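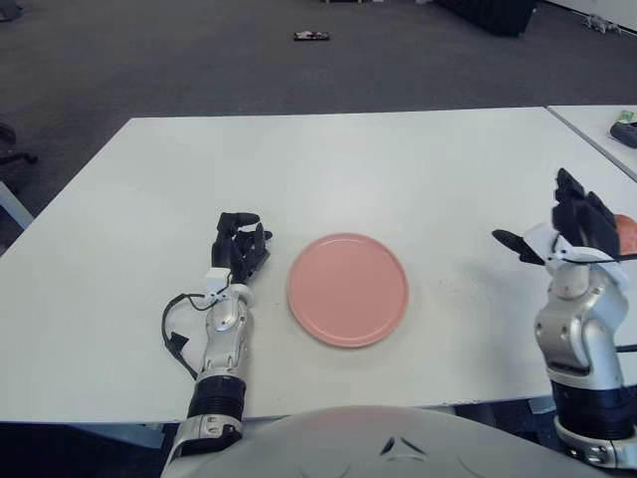

Two-handed station with plate, Hurnedov demonstration floor

About Hurnedov

Hurnedov records manipulation examples for teams that train robot control policies. We do not build robots and we do not train models. Our product is the episode: one short task, carried out on a two-armed robot under the control of a person and stored with synchronized joint positions, hand positions and head camera video.

Most of our work is on tabletop tasks with common objects. The current set, Minemel, covers placing, lifting and handing over food items and tableware. It holds 839 task variants, each recorded up to 900 times with changed start positions.

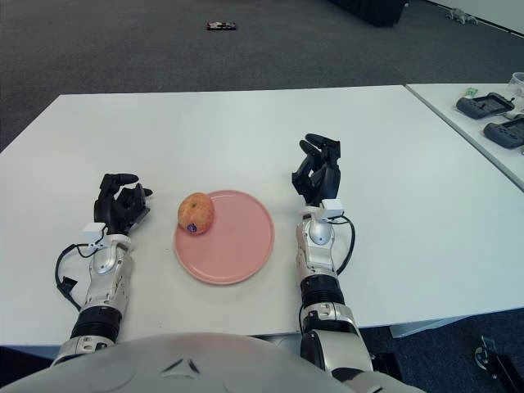

A variant is defined by the object, the target, the hand used and the start layout. Moving an apple to a plate with the right hand and moving it with the left are separate variants — they are planned, recorded and reviewed separately. Failed grasps are kept and labeled as failures. Episodes with dropped video or missing joint data are deleted.

Operators work in blocks of 10 episodes, then reset the table from a printed layout. Every episode is checked by a second operator before release. Annotation is done in Postus, our in-house review tool, which marks contact, lift and release times.

Data is delivered by the Schnyder office on the first Monday of the month. A sample pack of 335 episodes is available to research groups on request, with the file format notes and the operator manual.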